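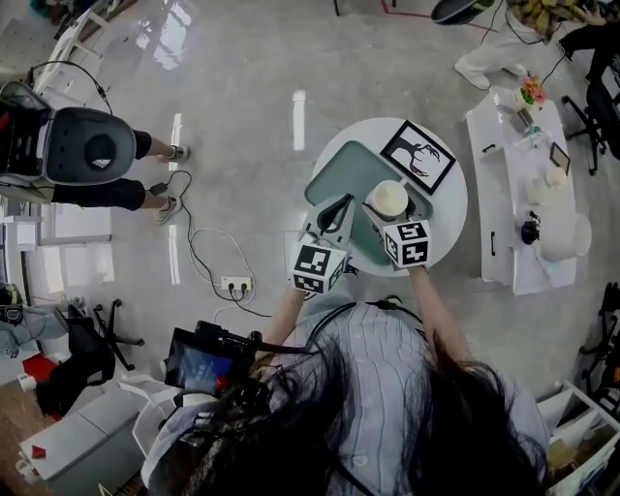 # 4 Comparing Hand-Held Grippers

A gripper that does well on one object can do badly on the next, so a fair comparison begins with a fixed set of objects and a fixed number of tries. In this chapter we use 20 grasps per object. Start with simple shapes, such as the cream-colored cylindrical cup held in the right gripper at the round table, and leave thin or flat items for Section 4.3. The marker cubes on both grippers matter too: a change in their mounting means a new calibration.

Dalia Saber's trials at Lomton, used throughout the chapter, compared two finger designs, the Cadside and the Rirero. Before reading her results, write down which design you expect to hold a smooth cup better, and why.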